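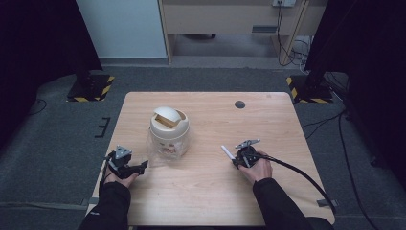 The Little Bin on the Table

My grandmother kept a saucer at her elbow for the whole of her life, and into it went everything that a person sitting at a table produces: orange pips, thread ends, the paper off a sugar lump, the stub of a pencil too short to hold. By evening the saucer was a small landscape, and somebody would carry it out to the kitchen with a hand cupped over the top in case of drafts. I inherited the saucer and, I'm sorry to say, the habit, and for years I've had a dish of bits and pieces next to me wherever I sit down to work.

Then last winter I bought a tabletop bin, the kind with a domed lid and a flap, small enough to stand beside a teapot, and I have been talking about it to anyone who will stay in the room ever since. My sister has asked me to stop. This magazine, bless it, asked me to write it down instead.

I found mine in Guldale, in a housewares shop called Lirkent that I had gone into for a potato peeler. It has the sort of aisles you have to take sideways, with colanders hanging overhead, and at the very back there's a shelf of things that are miniature versions of other things. A tiny dustpan! A washboard the length of my hand! And a row of little bins, which I laughed at, and picked up, and put down, and went all the way to the bus stop without, and then walked back for (in sleet, and still with no potato peeler).

People have kept something like this on the table for as long as there have been tables, I suppose. There were crumb trays and slop bowls, and sewing rooms had their thread jars. The slop bowl is the one I feel for. It was part of every good tea set, as nicely painted as the cups, and its whole job was to take the cold dregs so the next cup could be poured fresh. You still find them at flea markets being sold as sugar bowls. I like to think that the small bin belongs to that family and has simply been out of fashion for a while.

What separates a bin from a saucer, of course, is the lid, and I've become quite a bore on lids. A flat lift-off lid is no use at all, because you need one hand for the lid and the other for the rubbish, and if you are peeling a clementine you don't have either. A pedal would be silly at this size. The swinging flap is the thing. You push with a fingertip, or with the rubbish itself, and it gives way. On a good one the flap settles level again. On a poor one it sticks at a tilt, and you spend the day nudging it straight each time you pass, the way you would a crooked picture.
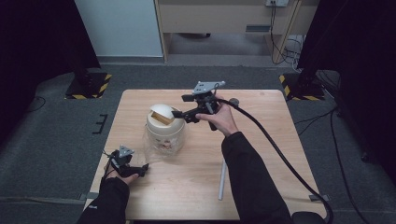 A domed lid with a rectangular opening and a tan flap, and clear plastic around the lower part.

I'm fond of a domed top in particular. A flat one invites people to put things on it, and in my house that means a phone or a pair of glasses, and then the bin has become a shelf and can't be used. Nothing will balance on a dome. It also looks friendlier, I think, a bit like an egg or an old bread crock, and the thing is going to be in front of you at breakfast, so you may as well like its shape.

Color is a matter of taste. Mine is cream, and sits very well on pale wood, where it more or less disappears until it's wanted. I've seen them in brighter colors and can imagine a red one being very cheerful on a desk. Whether you want to see what is in it is another question. I used to be firmly on the solid side of this argument, and then I spent a weekend at a guesthouse in Kullau where every breakfast table had a clear jar for the eggshells and tea bags, and I found I didn't mind in the least. You could see at a glance when it needed emptying. With a solid bin you find out when the flap won't go down.

Which brings me to emptying, the part that the shop doesn't talk about and that I got wrong for a good month. A small bin has to be emptied a great deal. Mine goes out every evening with the tea towel, and if there has been fruit it goes out after lunch too. I lift the lid off whole, tip the contents into the kitchen bin, rinse, and leave both halves upside down on the rack overnight. I tried lining it with little bags, and I'd say don't bother. The top of the bag bunches up under the rim, the lid won't seat, and you end up with a frill of plastic around the thing like a lamb chop.

Prices are all over the place. I paid 7 for mine, and there's a very handsome one by Myklebust, in turned wood with a brass flap, that costs 100 and that I have visited twice. I won't be buying it. I'd be afraid to put a tea bag in it, and then where would we be? A sensible middle course is to look at jars you already own. Anything wide enough for your hand, with a weight to it so it won't skate off when you push the flap, will do nicely.

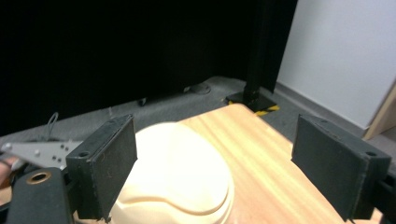 The lid is worth handling before you buy, whatever you spend. Run your thumb around the rim, and feel for any ridge or step in the molding, since that's where crumbs and tea settle and where you'll be going at it with an old toothbrush every January. A smooth curve wipes clean in a moment. Try taking the lid off with one hand, too. If it grips so hard that the whole bin comes up off the table with it, you'll curse it daily.

As for where it should live, I have moved mine more often than the armchair. It began in the middle of the table, where it got passed around like the salt. Now it stays a little to the left of where I sit, within reach but clear of my sleeve, and when I'm sewing I pull it right up close and flick the thread ends in without looking. I miss fairly often. The saucer has gone up on the dresser, and at the moment it has a button in it, and two orange pips that I must have put there without thinking.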